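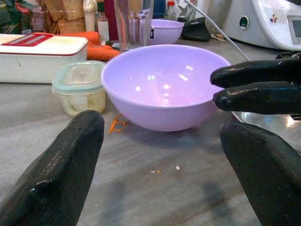 Forum index > Kitchen and Pantry > Tools and Gadgets

Box graters with a catch bin – does anyone still use theirs?

pebblecreek_mo
Hi all, I've been reading this board for ages and finally have something to ask. I was clearing a counter for potato pancake day (my side of the family does them in big batches, two kinds, one with onion and one without because of my brother-in-law) and I got to wondering if my grating setup is as silly as my sister says it is.

What I have is a white grater box with a red plate on top, the kind where you grate straight down into the box. Then I tip everything into a big plastic mixing bowl, lavender, part of a nesting set I've had since my first apartment, and whatever I don't need that day goes into a little glass container with a mint green lid. My sister says that is three things to wash when a plain grater over a bowl would be one and a half. She may be right! But I like how tidy the box is, and I like not chasing shreds across the counter.

So my questions. Do you grate into the box or straight into the bowl? And how long do you keep grated things in the fridge before you give up on them? I'm thinking of cheese mostly, but carrots and potato too.

oldstovegal
Welcome, pebblecreek! I had a grater box just like the one you describe and I used it until the plate went dull, and then I kept using it for another couple of years out of plain stubbornness. I grate into the box for cheese and into the bowl for anything wet. Potatoes let out so much water that the box turns into a little swamp, and then you're wringing things out anyway, so they may as well be in the bowl with a towel from the start.

On cheese, I keep mine in glass with a lid for a week or so, a bit longer if it's a hard one. Don't pack it down or you'll be digging it out with a fork.

tamarack69
I'm going to side with your sister, sorry. I gave my grater box to the school rummage sale and bought one flat grater from a shop called Jadik, and it lives in the drawer with the spatulas. It hooks over the rim of a bowl and that is the whole operation. The box took up as much cupboard as a toaster and I was forever opening the wrong end of it.

I will say the flat one slides around if the bowl is light. Plastic bowls are the worst for it. I put a damp dishcloth underneath and that mostly settles things down.

pebblecreek_mo
The sliding is exactly what puts me off! My big bowl is nice and roomy but it weighs next to nothing, and when I lean on it with a grater it wants to travel. I did try the dishcloth once and then used the same dishcloth to wipe my hands and, well, off it went again.

I should have said that the box sits on its side on the counter when I'm not using it, which is the other thing my sister complains about. She thinks it looks like I dropped it there.

kettle_and_crumb
Oh, let her complain. Mine spends half its life lying on its side too, it's less tippy that way and I can slide things in behind it.

I wanted to say something about plastic bowls, as I went through a phase of replacing all of mine with steel and I've come halfway back. For batter and for tossing grated vegetables with flour I still like plastic. It's quiet, it's light enough to hold in the crook of your arm, and if you knock it off the counter with your elbow you just say a word and pick it up. Steel I keep for whipping cream and anything that needs to be cold. The only thing I'd watch is carrot. It stained the inside of my pale green bowl and it never fully came back, though a paste of baking soda and a sunny windowsill helped more than I expected. Lavender might hide it better, or might not, I don't know.

oldstovegal
Carrot and turmeric, both. Rub a little cooking oil on the stain first, before any soap goes near it. My aunt taught me that one and it has saved me more than one bowl.

tamarack69
I disagree a little about plastic for anything with onion. I had a set from Skoren and the smell moved in and stayed. Everything I made in the medium bowl tasted faintly of onion, including a birthday cake. Glass or steel for onion, in my opinion, and keep the plastic for the plain batch.

pebblecreek_mo
That is a very good point about the two batches, and I'm a bit embarrassed that I never thought of it. I've got the big bowl and the small one in the same color, so I could do the plain potatoes in the big one and borrow a steel bowl for the onion kind. My brother-in-law would probably thank you if he knew.

And oil before soap, I'm writing that down.

dudholm_dave
Can I put in a word for grating ahead and freezing? We live outside Dudholm and it's a long drive to a decent cheese counter, so I buy a big block and grate all of it the day I get home. I fill 4 flat bags, squeeze the air out and lay them down so they freeze thin. Then you can snap off a handful for a pan of something without thawing the lot. It's no good for a sandwich afterward, but for anything that melts you'd never know.

Potato I would not freeze raw, I tried it and it went the color of a wet sidewalk. I parboil first and then grate, and that freezes all right.

kettle_and_crumb
Parboil first is the way my neighbor's Esteban Street potluck crowd does it for hash browns, and I've converted. But for pancakes I think you lose the crisp edges. I'd grate raw and work fast. Have the pan hot before you start and keep the shreds in cold water if the phone rings.

dudholm_dave
Fair enough on the pancakes. I was thinking more of casseroles. My edges have never been crisp at the best of times, so I may not be the one to ask!

oldstovegal
pebblecreek, one more thing and then I'll leave you to your potatoes. If you do keep the box, take the plate off and wash it the minute you're done, with a brush, from the back side. Dried cheese in those little holes is a misery. I used to leave it to soak in the sink and then somebody would reach in for a fork and find the grater with their knuckles.

tamarack69
Seconding the brush. An old toothbrush is fine, just mark the handle somehow. Ask me why.

pebblecreek_mo
I don't think I will ask, thank you!

All right, here's where I've landed. The box stays for cheese and for the carrots in the slaw. Potatoes go straight into the bowl with a towel, as oldstovegal says, and I'll get a flat grater if I see one for a sensible price – my sister can have the satisfaction. I'll try dave's thin bags with the next block I buy. I still have the May zucchini recipes saved from this board too, so there will be plenty more to shred.

Last question for anyone still reading: do you salt the potatoes before or after you squeeze them? I've been doing it after, and the second half of the batch always seems to go soupy before I get to it.

kettle_and_crumb
Before, a light pinch, then wait a few minutes and squeeze hard. Taste the first pancake and add the rest of the salt from there. And pour off whatever water collects, but save the starch at the bottom and stir it back in.

dudholm_dave
After, but I squeeze twice. We've had this argument in my house for years.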